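2022-08-28

Slept badly and woke up still arguing with Keith in my head, so I may as well put it down and be done with it.

The meeting was at Endale, in the back room with the bad chairs, and the subject was the water. Again. Keith Ruddock has got it into his head that the old spring up at Uklow cures things. Last year it was his knee. This year it's sleep, digestion, and what he calls "inflammation," a word he uses the way my grandmother used "nerves." He brought jugs. He had labels printed. He wants the town to put up a sign and a little parking lot, and he wants us all to sign a letter saying we've felt the benefit.

I have not felt the benefit. I drank the stuff every morning for 10 days back in April to be fair to him, and it tasted like a garden hose. My hip hurt before and it hurt after. When I told him so he said 10 days wasn't long enough. I asked how long would be enough and he said it varies. Well, of course it varies. If it works, you stopped at the right time, and if it doesn't, you quit too early. I could sell tap water on those terms.

Bronwyn Faulkner stood up and said her blood pressure had come down since she started. She has also given up salt, started walking to Harawira and back, and changed her pills. I said that. I thought I said it nicely but Noeline tells me I did not. Bronwyn looked at me like I'd kicked her dog, and then we had to sit next to each other for the rest of the evening, passing the cookies.

There was a handout too. It said 23 people had "reported improvement." I asked how many were asked in the first place. Keith didn't know. I asked whether anyone had reported getting worse and he said why would they, it's only water. I thought that was the truest thing anyone said all night, but he didn't seem to notice he'd said it.

Jarrah drove me home. I like Jarrah, he is nothing like his father, or he is but quieter. He said Dad has been lonely since the shop closed and the spring gives him something to do. I can believe that. I still don't see why I have to sign my name to it. A man can be lonely and wrong. I told Jarrah I'd help carry jugs if it came to that, and he laughed, so now I've probably committed myself to carrying jugs.

What bothers me most is the letter. A walk up to Uklow is a nice thing and people should go. The track is good as far as the second gate and there are ferns. Put up a sign saying there's a spring and some ferns. But once it says "healing" somebody is going to drive out there with a sick child in the back seat, and I don't want to have been one of the names at the bottom.
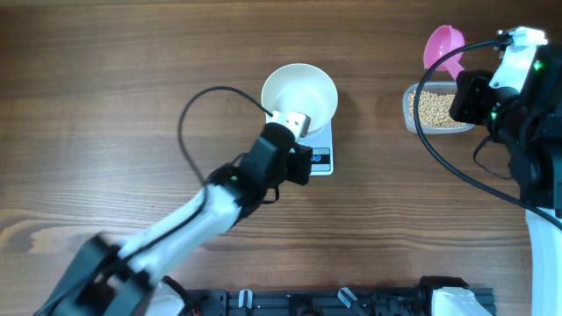
Noeline Treloar called after lunch to say I should apologize to Bronwyn. I said I'd think about it. I have thought about it and I will apologize for the tone. I won't take back the part about the salt.

Then she told me Tegan Hapeta has bought one of those Skovar filter pitchers, the kind that's supposed to put the minerals in after taking the chlorine out, and she's been running the spring water through it. So she has water that's special because of what's in it, and she's filtering it. I asked Noeline what Tegan thinks is left. Noeline said I was being difficult on purpose, and she had something on the stove and had to go.

Rain from 2 until nearly dark. Didn't get to the beans. The gutter over the side door is dripping again in the same place I fixed it, so I have no business being smug about anybody's cures this week. Finished the library book, which was poor, all fog and no plot. It can go back when I go in for the hip appointment.

Keith left a message at 6. He says the letter goes out Thursday with or without me, and there's a jug for me on his porch if I want it. I suppose I'll pick it up. The tomatoes won't know the difference.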